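Cricketschläger einölen, einspielen und lagern

Werkstatt-Tipps der Spielgemeinschaft Pumitz, Stand Dezember 2020

Ein neuer Schläger aus englischer Weide ist im Lieferzustand nicht spielfertig. Die Fasern der Schlagfläche sind zwar gepresst, vertragen aber noch keinen harten Ball. Wer damit sofort ins Netz geht, riskiert Risse an der Spitze und entlang der Kanten. Die folgenden Hinweise gelten für unbehandelte Blätter. Bei werkseitig aufgebrachter Schutzfolie entfällt das Ölen der Vorderseite, das Einklopfen nicht.

Ölen

Verwendet wird rohes Leinöl. Gekochtes Leinöl enthält meist Trockenstoffe und bildet schneller eine harte Schicht. Ein Teelöffel reicht für einen Durchgang. Das Öl mit einem fusselfreien Lappen dünn auf Vorderseite, Kanten und Spitze verteilen. Ausgespart bleiben der Spleiß (der V-förmige Übergang zwischen Griff und Blatt), die Aufkleber und der Griff selbst. Öl am Spleiß kann die Leimfuge angreifen.

Den Schläger danach waagerecht ablegen, Schlagfläche nach oben, und 24 Stunden liegen lassen. Überschüssiges Öl abwischen. Zwei Durchgänge genügen in der Regel, ein dritter nur bei sehr hellem, trockenem Holz. Zu viel Öl macht das Blatt schwer und stumpf im Schlag.

Ölgetränkte Lappen können sich selbst entzünden. Sie gehören ausgebreitet ins Freie oder in ein verschlossenes Metallgefäß mit Wasser, keinesfalls zusammengeknüllt in den Mülleimer.
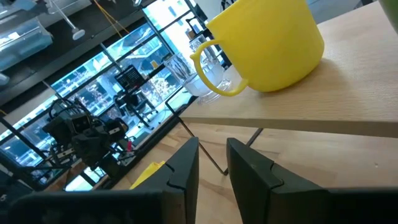 Einklopfen

Benötigt wird ein Holzhammer mit gerundetem Kopf. Begonnen wird mit leichten Schlägen in der Mitte der Schlagfläche, die Kraft wird über mehrere Sitzungen gesteigert. Als Richtwert haben sich bei uns 4000 Schläge bewährt, verteilt auf Einheiten zu je 200. Das Modell Amura 94 war nach dieser Prozedur ohne sichtbare Nahtabdrücke spielbar, der stärker gepresste Agbeko brauchte einen zusätzlichen Abend.

Kanten nie im rechten Winkel treffen. Der Hammer streift sie in einem Winkel von 45 Grad, so dass sie sich leicht abrunden. Die Spitze wird nur von vorn bearbeitet, niemals von unten. Auf die Rückseite wird nicht geschlagen.

Anschließend folgen kurze Bälle im Netz mit einem alten, weichen Ball. Zeigen sich deutliche Abdrücke der Naht — zurück zum Hammer.

Kleine Risse

Haarrisse in der Schlagfläche sind normal und beeinträchtigen die Funktion nicht. Risse an der Kante werden mit dünnflüssigem Holzleim gefüllt, mit Klebeband fixiert und über Nacht getrocknet. Danach mit 180er Papier glätten und die Stelle mit Glasfaserband umwickeln. Abstehende Splitter vorher nicht abreißen, sondern mit einleimen.

Griffgummi wechseln

Den alten Gummi der Länge nach aufschneiden und abziehen, dabei nicht in die Schnurwicklung schneiden. Etwas Talkum auf den Griff geben, den neuen Gummi auf einen Aufziehkegel rollen und von oben überschieben. Rommel Magbanua fixiert das untere Ende mit zwei Lagen Textilband — das verhindert das Hochrollen während der Saison.

Lagerung im Winter

Heizungskeller, Kofferraum und Dachboden scheiden aus. Geeignet ist ein unbeheizter, trockener Raum mit gleichmäßiger Temperatur. Feuchte Schläger vor dem Einlagern bei Raumtemperatur trocknen, nicht auf den Heizkörper stellen. Die Schlägerhülle Kaka ist innen beschichtet und sollte bei längerer Lagerung einen Spalt offen bleiben.

Wer im September zuletzt gespielt hat, ölt vor dem Einlagern einmal dünn nach und prüft im Frühjahr Spleiß und Wicklung vor dem ersten Training.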